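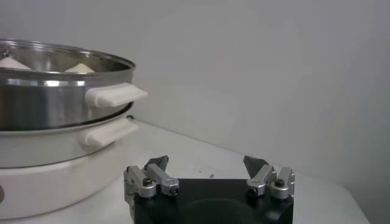

Marcelino Aguirre wrote in to ask whether frozen buns have to be thawed before they go into an electric steamer, and whether the times in the old Nurgate booklet still hold. They do not have to be thawed. The booklet times are for fresh buns and come out short for frozen ones, so the procedure has been rewritten below with both cases.

Steaming buns and filled dumplings in an electric steamer

The instructions apply to any countertop steamer with a heated base, a perforated steel basket and a lid. Controls differ. Check the manual for your own model before the first use, especially the minimum and maximum water lines.

What you need

Electric steamer with basket and lid
Buns, fresh and proofed, or frozen
Parchment squares or a thin coat of neutral oil
Tongs with narrow tips
A flat plate wide enough to hold the batch in one layer

1. Fill the base

Pour 528 ml of cold water into the base. If this is above the maximum line on your model, fill to the line instead and plan to top up. The water must stay below the floor of the basket at a full boil. Water that touches the floor comes up through the holes and soaks the bottoms of the buns.

2. Prepare the basket

Oil the floor of the basket lightly with a folded paper towel, or cut a parchment square for each bun. Do not line the whole floor with one sheet. Steam has to come up between the buns, and a full sheet closes most of the holes.

Set the basket on the base and press down evenly until it seats. A tilted basket leaks steam on one side, and the buns on that side rise less. 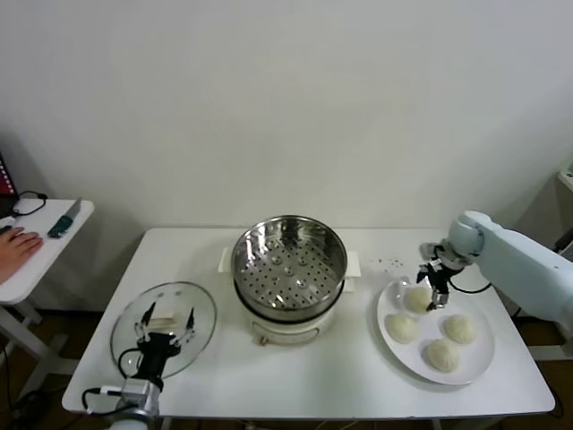
3. Load the buns

Handle proofed buns from the sides, low down, where the dough is firmest. Pressing on the dome leaves a dent that steaming does not remove. Leave a finger's width between buns and the same between the buns and the wall. Place the outer ones first and the center one last.

Frozen buns go in straight from the freezer. Brush off loose ice first. They can sit slightly closer together if they were fully proofed before freezing.

4. Steam

Put the lid on and switch the steamer on. Start timing when steam leaves the vents in a steady stream, not when the switch is turned.

Fresh plain buns: 12 minutes
Fresh filled buns: 14 minutes
Frozen buns, plain or filled: 17 minutes

Keep the lid closed for the whole period. With two tiers, add two minutes and swap the tiers once at the halfway point — this is the only exception.

5. Rest and unload

Switch off and wait 4 minutes with the lid in place. A sudden drop in temperature wrinkles the skin. Lift the lid away from you, keep it level until it is clear of the basket, then tip it over the sink so the condensation drains there. Lay it flat on the table.

Take the buns out with tongs, starting with whichever has the most free space next to it. Grip at the widest point and rock gently to release the base before lifting. Set them on the plate without stacking. Stacked buns stick together and tear.

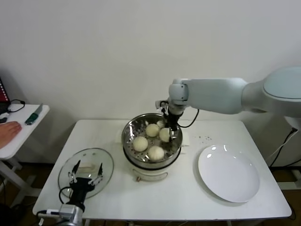 Byun disagrees with the resting time and finds that thin-skinned dumplings go gummy after more than a minute under a closed lid. For those, prop the lid open with a chopstick as soon as the power is off and unload after one minute. The longer rest stands for yeasted dough.

6. Clean up

Unplug the base and let it cool before emptying it. Wash the basket and lid by hand and clear blocked holes with a soft brush. Wipe the base with a damp cloth only. If scale has formed on the heating plate, cover it with equal parts white vinegar and water, leave for half an hour, then rinse twice.

Leftover buns keep for two days in the refrigerator in a closed container. Reheat them in the basket for 4 minutes from the first steady steam.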